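Weeknight soup that isn't sad?
Forum: What's For Dinner

kamleshp
April 5, 2018

My kids have declared that soup is "a drink with stuff in it" and therefore doesn't count as dinner. I made lentil soup on Monday and the younger one asked what we were having after. 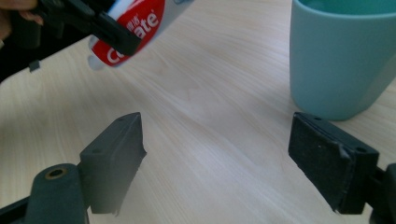
So I'm looking for a soup that passes as a meal. Needs to be done in under an hour, no blender (mine died in December and I'm still in mourning), and no mushrooms, on account of a long-running dispute I've already lost. I have a big pot, a bag of barley, and very little dignity left.

pomel_and_pepper
Put an egg in it. Or grilled cheese next to it. Mine will eat anything that's within dunking range of grilled cheese.

Cuiping Li
Barley is your answer and it's already in your cupboard. Brown some chicken thighs, take them out, cook onion and carrot in the fat, barley in, broth in, chicken back in. 45 minutes. It gets so thick overnight you can cut it with a spoon, so add water when you reheat.

bogdan_t
Thighs, fine, but 45 minutes only if that's pearl barley. Hulled takes forever. I once served it at 9:30 to people who had stopped speaking to me.

Cuiping Li
It's pearl barley. Everybody buys pearl barley.

bogdan_t
I bought hulled. I have told you how that went.

kamleshp
Just checked the bag. It says "barley." Thanks, bag.

WenjieLu
If the grains are shiny tan all over it's hulled, if they're pale and kind of scuffed it's pearl. Or soak it overnight and stop worrying.

I'm going to disagree with the whole thread though. Kids who hate soup don't want thicker soup, they want noodles. Boil them separately, put a pile in the bowl, ladle soup over. Call it noodles. I haven't said the word soup in my house in two years.

Cuiping Li
That's lying.

WenjieLu
It's marketing.

pomel_and_pepper
Agree on cooking the noodles separately. Leave them in the pot and by morning you've got a casserole with no broth and a bad attitude.

bogdan_t
I like it that way. Fry it in butter.

pomel_and_pepper
Of course you do.

kamleshp
OK, update. Made Cuiping's chicken and barley (it was pearl, Bogdan, you can rest). Older one had two bowls. Younger one ate the chicken, ate the carrots, and left a bowl of wet barley, which she described as "rice that gave up."

Trying the noodles next. Does anyone do this with egg noodles or is it strictly spaghetti broken in half?

WenjieLu
Egg noodles. Please don't break spaghetti in front of me.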